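Container Swap Comes Back to Culanon Hall With Matching Lids Guaranteed

If you have a drawer full of lids that fit nothing, April is your month! The Culanon Hall container swap is back for a second spring, and this time every tub that goes out the door will go out with a lid that fits it.

Last year's swap brought in 600 pieces of plastic food storage, and plenty of them were orphans. Ramesh Bhatia, who spent most of that afternoon at the matching table, remembers it fondly all the same. "People were cheering when a lid clicked on," he said. "A man I'd never met hugged me over a soup tub." By closing time the table had paired up 113 stray lids, and the leftovers went into storage in the back hallway, where they have been waiting for their other halves ever since.

The new setup sorts by shape first and size second – round, square, then the long flat ones that everybody seems to own for bacon. Noman Lodhi has made cardboard sizing rings, so you can check a round lid at the door before you start digging. They are a joy to use, and the kids at the trial run in the kitchen wanted to do nothing else.

Color turned out to be a big help too. Green lids, red lids and blue lids each get a shelf, and clear or frosted bottoms sit right across the aisle where you can grab one and try it. Gilberto Grajales found bottoms for 29 of the leftover lids in a single evening that way, including one from a set his mother used to pack his lunches in.

Doors open at 10 a.m. and the matching table runs until 2 p.m. Bring your containers washed and dried, with any tape or freezer labels peeled off. Cracked or badly warped pieces can't be swapped, but there will be a bin for them by the side entrance. Admission is free, and you can take home as many pieces as you bring. Coffee is 75 cents a cup, and Przemysław Górecki is baking his poppy seed rolls again, so come hungry!

A green lid and its frosted container, together at the rim: 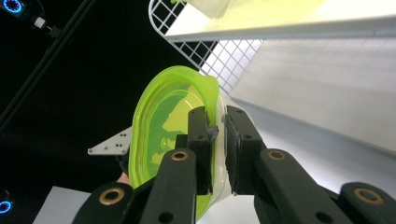 More Community News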